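The Long Road to the Basket

Getting a robot to tidy a table takes a great deal of software, most of it devoted to changing its mind

The planner at Truten is very fast. Ask it to put a stapler in a basket and it will have an answer before you have finished regretting the question. The answer will be a path through the air, smooth and free of collisions, and it will depend entirely on the stapler being where the planner was told it was. A fair amount of the company's working life goes into that last clause.

Truten makes software for robot arms, and for the past year it has been trying to get arms to clear tables. It doesn't make the arms. It doesn't make the grippers or the cameras either, a position its engineers describe as freedom on good days and as something else when a driver update arrives. What it makes is Vokisano, a layer of code that sits between what the cameras report and what the motors are told, and that is supposed to stop either side from believing the other too readily.

The old way of doing this was admirably clear. Perception looked at the table and produced a list of objects. Planning took the list and produced a sequence of moves. Control took the moves and carried them out. Each part had its own team, its own tests and its own firm view of which of the other two was at fault.
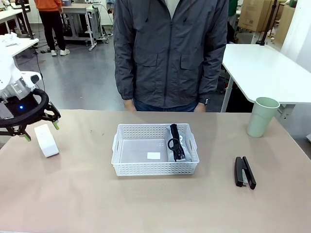 The trouble with a list is that it goes stale. An arm on its way to pick something up is also, for much of the journey, in front of the camera that is meant to be watching it. By the time the fingers are close enough to matter, the software may be working from a memory. Early versions of Vokisano handled this by assuming that anything out of sight had stayed put. Later ones assumed that it might have moved, and became so anxious that they would stop and look again until someone pressed the button.

The present version keeps a score for every object, which drops while the thing is hidden and climbs when it can be seen. Above a certain number the arm carries on. Below it, the arm slows, and below a second number it backs off for a better view. Choosing the two numbers took most of November. They live in a settings file along with 272 others, and the file has a comment at the top asking people not to touch it. The history shows 873 changes since the comment was added.

Soft things are their own department. A box has sides, and a planner likes sides. A pouch has a shape only until you take hold of it, and then it has another one. Truten tried modelling the cloth properly, with a simulation good enough to be admired and slow enough to be admired at length. It has been switched off. The replacement looks at the outline, finds a part that seems thick enough to pinch, and tries it. If the fingers close further than expected, it tries somewhere else. This is more or less what a person does when looking for car keys in the dark, and it has the merit of running in 300 milliseconds.

Then there is the basket, which sounds like the easy part. A basket starts as a target and gradually becomes an obstacle. The first object can go more or less anywhere. The fourth has to go somewhere the first three aren't, without knocking them over, and the planner's idea of free space has to be redrawn after each drop. Baskets with holes in the sides make matters worse, as a depth camera will look straight through some of the holes and report that parts of the wall don't exist. For several weeks Vokisano held that the shortest way into a basket was through it.

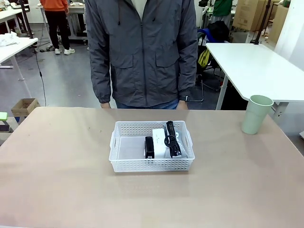 A partly filled basket leaves the planner less room to work with. The cup is still out on the table.

All of this is tested with a tool called Manolakis, named after a café near the first office that also took a long time to bring you anything. Manolakis records each run and plays it back against new code, so that a change meant to help with cups can be caught ruining staplers. The library holds 800 runs. Replaying the lot takes a night, and the results are waiting in the morning in a table of green and red cells that people tend to open after coffee.

Replay has limits. If the new code would have moved the arm differently, the old recording can't say what would have happened next. So the promising changes go back to the real table, with real objects, and somebody sets everything out again.

Vokisano's first paying customer will be Trosier, a firm that sorts returned goods and has tables of its own. Its list of requirements is short and mentions speed twice. The engineers would like it to mention zips, on which they now have strong opinions. For the moment they are working on a release that can tell when a handle is a handle and when it is simply another hole, and the comment at the top of the settings file has been rewritten in capitals.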